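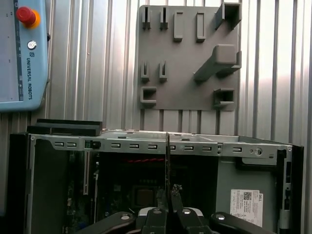 Tool holder on the ridged metal wall, with the red stop button close by.

She answers the door with flour up to both elbows and says we can talk as long as I don't mind the mixer running. I don't mind at all! The bakery in Bekcombe smells like toast and malt, and there's already a heel of rye on a saucer with my name on it, more or less.

She has been baking rye for 18 years, the first 2 of them in her own kitchen, where she set off the smoke alarm so often that the neighbors started showing up with butter. "They figured if the alarm was going, there was bread," she says, laughing. "Mostly they were right."

What got her hooked was a dark loaf she ate on a rainy trip to Lasance. She bought one for the train and finished it before the train came. "I didn't know bread could taste like that. Sour and sweet and kind of like coffee. I went back and bought another one and missed the train."

I ask how the starter is doing and her whole face lights up. It lives in a crock on the shelf over the sink, and she feeds it every morning before she feeds herself. "Rye is greedy. You give it flour and water and by lunch it wants to know what else you've got."
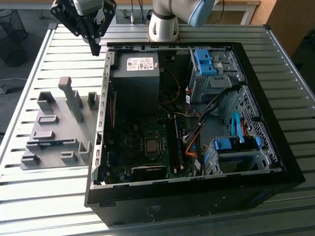
On getting it wrong

Her early loaves were bricks, she says, and she is very cheerful about it. She kept adding flour to make the dough behave like wheat dough, and rye dough is never going to do that. "It's supposed to be sticky. It's mud! Once I quit fighting the mud I started getting good bread."

She wets her hands, scoops a lump out of the bowl and has it shaped and into the pan before I've finished writing down the word mud. The oven is an old Van Damme she bought secondhand, and she talks about it the way other people talk about a horse.
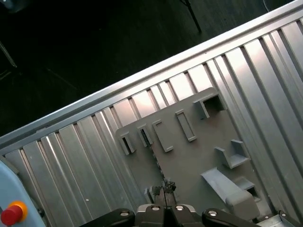

Then comes the waiting, and she is strict about that. A rye loaf has to sit a full day before anyone cuts it, wrapped in a linen towel. Cut it warm and the middle gums up on the knife. She used to sell out of 30 loaves on a good morning in September, and now it's 50, and people still beg for one straight from the oven. "I tell them no. Then I give them yesterday's with salted butter and they forgive me."

I ask what she'd say to somebody starting out. "Make the same loaf every week until you're sick of it," she says. "Then make it again."

I took two home. One of them made it to the next day.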